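ok thread about moving my whole life out of a 2 bedroom and into 33 square meters. typing this on the bus so bear with me

1/ started sorting May 18, 2022. thought it'd take a weekend. lol. no

2/ first rule from my aunt Burgi Reisinger, who has moved more than anyone I know: kitchen first. you own way more kitchen than you think. I had 2 garlic presses. I don't like garlic that much

3/ clear one surface completely before you touch a single drawer. just one. keep it clear the whole time, everything gets sorted there and then leaves 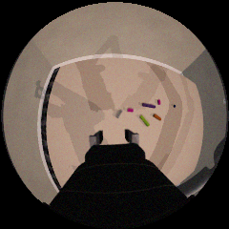 and be strict about it bc the second you park a mug on it you've lost. ask me how I know

4/ books. oh man. sold 60 of them to the shop on Mandagi street, got $521 for those plus the old bike. the cookbooks hurt the most

5/ small stuff is the worst part. cables, buttons, kid toys from when my nephew stayed over, keys to who knows what. I went by color at first which was dumb but weirdly calming?

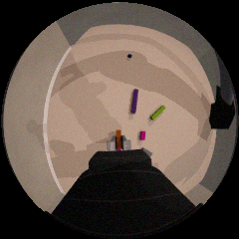

6/ paper. scan it, shred it. taxes stay. warranty for a toaster you dont own anymore does not stay

7/ movers: called Roltasa and Cisura. Cisura picked up the phone, so Cisura. the quote was fine, they wanted boxes labeled on the side and not the top, do that

8/ Soudabeh Yazdani asked what I miss so far. the big table. thats it. maybe the bathtub
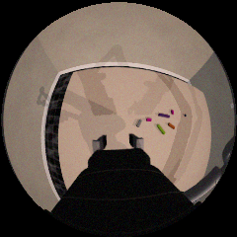

also the closet but I'm not ready to talk about the closet

9/ things I'd do diffrent: start with clothes on day one while you still have energy, buy the good tape, eat lunch

10/ my stop. will add the storage unit stuff tonight if I'm still awake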